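**Arm drops the plate in front of the sealer, only after a long run**

Raquel Godinho

We simulate our sealing cell at Lincombe before we touch the real one. The arm takes a plate from a stand and should place it on the tray of the sealer. For 30 cycles all is well, then the grip fails and the plate falls. Grip force is set to 44. What should I check first? 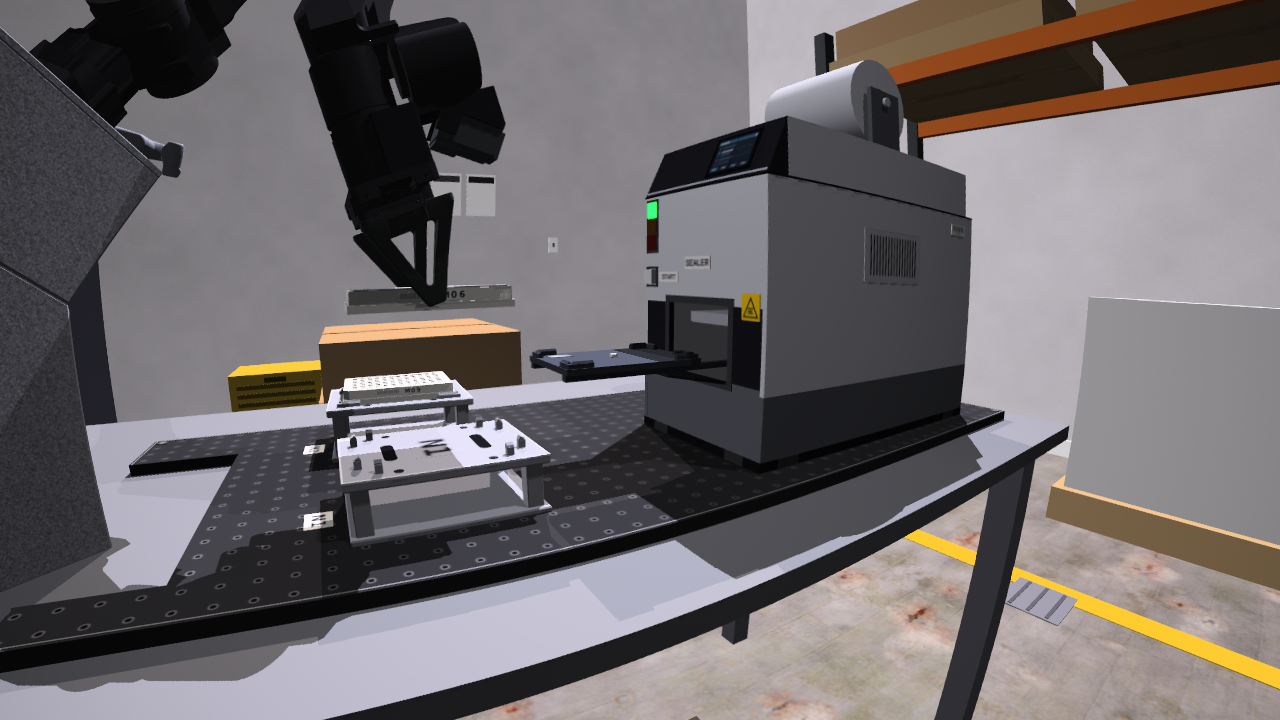

Jordan Marsden asks whether the tray is fully out when the arm starts its move. I wait for the tray signal, so I believe yes. The log says the same.

The fingers close on the two sides, and I suspect the contact there. 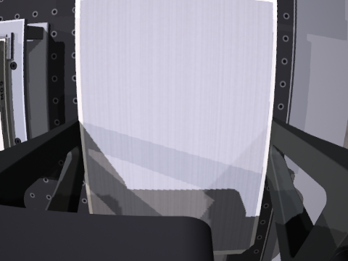
Make the time step smaller, wrote Dromberg, we had slipping for weeks and it was only this. I tried it. Now it fails after 500 cycles, which is better but not solved.

**Jordan Marsden**

Then your grip position has drift. Home the arm every 20 cycles and compare the finger position with the taught one. Please do not simply raise the force, on the real cell you can crack a plate. 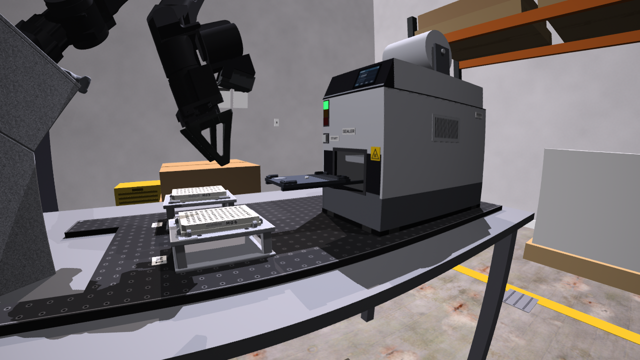 *Gripper open, over the box at the back*

Also put a stop in the program for when the fingers close further than the plate width. At present your arm continues with nothing in the grip.
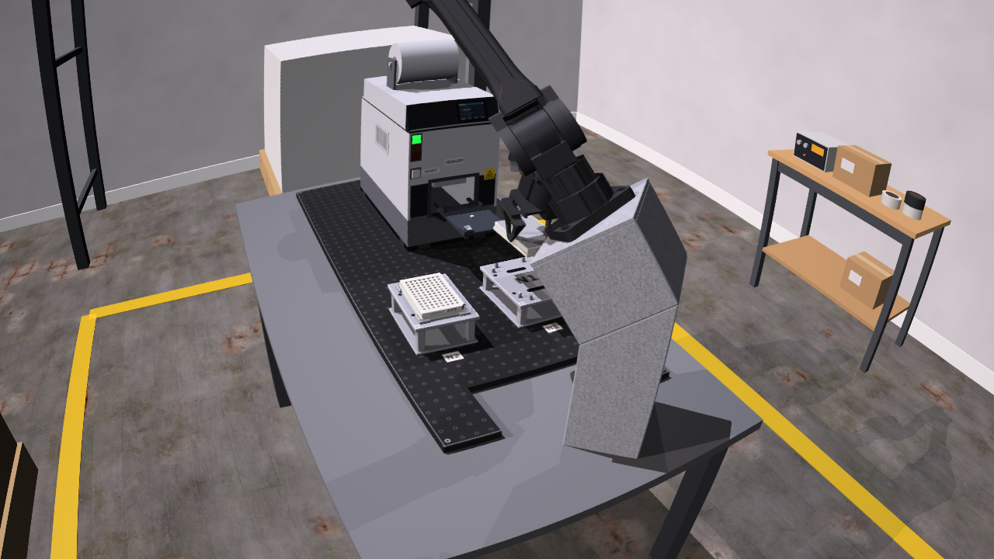

The stop must need a reset by hand. If it clears itself, the arm can move while a person is reaching for the fallen plate.

**Nair**

Same problem here in June. Reinstalled everything, it went away.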